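Disappearance of Laine Baranauskienė

Laine Baranauskienė was a bookkeeper at the Lornel cannery in the river town of Kairys. She was last reported seen in November 2000 or 2001; sources disagree on the year. Her case is often called unsolved, though it is not clear that it was ever properly investigated.

Baranauskienė left work on a Monday and was said to have boarded the Pola ferry. The claim rests on one deckhand, who came forward 12 days later and changed his account of her coat. No ticket was found.
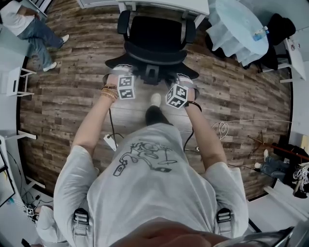

2 min read

The police file runs to 476 pages. Most of it concerns a search of the Jemutetti marsh, which was ordered after a phone tip whose caller was never named. Nothing tied to her was recovered there.

Later theories
Journalist Rūta Ots has argued that Baranauskienė left by choice, pointing to a bank withdrawal of 2000 made that week. Ots has not published the bank record, and the family disputes it. A popular claim that she was later spotted working abroad has no traceable source and appears first on a message board.

The file remains open. Police have declined to say whether anyone is assigned to it.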